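How I Get Old Photos and Files Off a Dead Desktop

My aunt gave me her old desktop tower in May with the words "it won't turn on and my whole life is in there." No pressure! If you have one of these sitting in a closet, the good news is that a computer that won't start very often still has a perfectly healthy drive inside it, and getting your files back is mostly patience and one cheap adapter. I've done this for half my family now, so I wrote down how I go about it.

One warning before you get excited. If the drive is making clicking or grinding noises, stop and take it to a recovery shop. Every minute it spins can make things worse, and this page is only for computers that are dead while the drive is (probably) fine.

What you need

A Phillips screwdriver, a little dish for screws, and a SATA to USB adapter. Get the adapter that comes with its own power brick if your drive is the big 3.5 inch kind, as a USB port alone won't spin one of those up. I use a Roltex one that cost me less than lunch for two. You also need somewhere to put the files, with more free space than you think. I keep an Imeden external drive just for rescues.

Step 1: Unplug and open up

Shut it down if it's even slightly alive, pull the power cord out of the wall, and then hold the power button in for a few seconds to drain whatever is left. Take off the monitor cable, the keyboard, all of it. Lay the tower on its side with the removable panel facing up. Some have thumbscrews at the back, some have a latch, and some older ones have a panel that slides about an inch before it lifts. If it feels stuck, look for one more screw. I have bent a panel by being stubborn and it never sat right again.

Touch a bare metal part of the case before you reach in, and do it again now and then while you work. And please don't do this on a shag rug in wool socks.

Now find the drive. It's a flat metal box, usually with a label on top, sitting in a cage or bracket, and it has two cables going to it: a wide power one and a narrower data one.
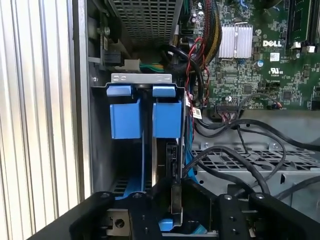
Power supply grille at the top, drive bay in the middle. Dell desktop, cover off.

Take a photo with your phone before you unplug anything. I know, I know, you'll remember where it all went. I said that too, and then I had two loose cables and no idea which one belonged to the DVD drive.

Step 2: Take the drive out

Unplug both cables by the plug, never by the wires. Some data cables have a tiny metal clip you have to squeeze first. Wiggle gently side to side (not up and down, the plastic tongue on the drive can snap, and then you're in for a much longer weekend).

How the drive comes out depends on the maker. It might be four screws, or a plastic sled you pinch at both ends, or a whole cage that tips up. Look for arrows or colored tabs. If you can't work it out, search the model number on the sticker plus "hard drive removal" and somebody will have filmed it. 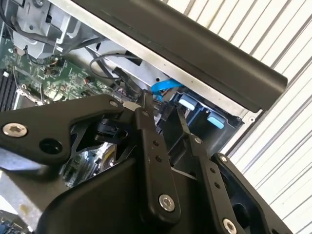
Looking in past the edge of the case.

Set the drive down on something soft and flat. A folded dish towel is fine.

Step 3: Plug it into a working computer

Adapter onto the drive first, then power brick, then USB. Give it up to a minute. On Windows it should pop up as a new letter, like E: or F:. On a Mac it shows up on the desktop, and you can read a Windows drive there even though you can't save to it, which is all you need.

If Windows asks whether you want to format the disk, say NO. Cancel, cancel, cancel. Formatting is how people lose the stuff they were trying to save.

You may get a message that you don't have permission to open the user folder. Click Continue and wait. On a full drive this can take ages and look frozen. Go make coffee.

If it asks for a BitLocker key, you'll need the owner to sign in to their Microsoft account and look for it there. Without the key you're not getting in, sorry.

Step 4: Find the good stuff

Open Users, then the person's name. Desktop, Documents, Pictures, and Downloads are the obvious ones. Also check:

- Videos and Music
- Any folder sitting right on C: that somebody made themselves (my aunt had one called STUFF)
- The Public folder
- AppData, if they used an old email program that kept mail on the computer

Search the whole drive for *.jpg too. You'll get a lot of junk icons, so sort by size and ignore the tiny ones. My aunt's Pictures folder had 3267 photos in it, and the search turned up 40 more tucked away in STUFF, including the only ones of her first dog.

Step 5: Copy, don't move

Copy everything to the rescue drive and leave the original alone. Then open a handful of files from different folders, on the copy, to make sure they really open. Make a second copy somewhere else as well, and put the old drive in a labeled bag in a drawer. I don't wipe anything for at least a few months, in case someone suddenly remembers the tax folder.

Updated August 2024 with the BitLocker bit. Thanks to Kaja Mockus for writing in about it!

Recent posts
Sorting Scanned Photos Without Losing Your Mind
Which USB Cable Is Which?
My Three Folder System for Tax Papers
Cleaning a Sticky Keyboard
How to Label Old Drives So You Can Find Them Later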